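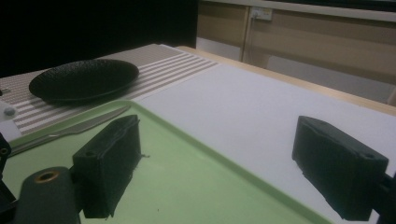 Table Setting with Hand-Held Grippers: Practice Gallery

Clurnavora maintains a written code of practice for all work in which cutlery and tableware are handled with two-finger grippers. The gallery accompanies Section 3 of the code, which covers the layout of the table and the condition of the tool. It is intended for operators, reviewers and partner sites. Wording in the code takes precedence over anything on this page.

3.1 Tray and place setting
The green tray is the holding area for cutlery. A knife resting in the tray is treated as not yet placed, even when it lies against the rim. The placemat may stand at an angle to the tray – operators are not asked to square it.

3.2 Finger condition
Both fingers are inspected before each session. Stray threads at the edge of a pad are entered in the tool record under "wear, minor". A pad that has lifted from its finger is replaced, and the session does not begin until the replacement has been entered.

3.3 Approach
Fingers are opened fully before they are lowered over the tray. Contact with the rim is recorded as a touch. Sessions with more than five touches are passed to a reviewer.

3.4 Placement
A fork on the placemat beside the plate and a utensil laid across the plate are recorded as separate states. Reviewers should not merge the two under a single label.
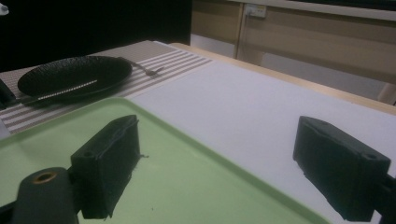
May an operator correct a misplaced item by hand during a session?
Items are moved only with the gripper while a session is open. If an item falls to the floor or cannot be reached, the operator closes the session, resets the table and starts again under a new session number.

3.5 Records
Each session is filed under its own number with the operator's initials and the tool record. The Virko and Paulík sites use the same form. Ulance continues to use the earlier form until September, and its records are accepted without conversion.

Sessions closed early are kept for 26 weeks and are marked "incomplete". They are not deleted by the site.

Requests for changes to Section 3 should be addressed to Fongchan Yensuk, Practice Standards, Clurnavora, Room 112. Please quote the paragraph number.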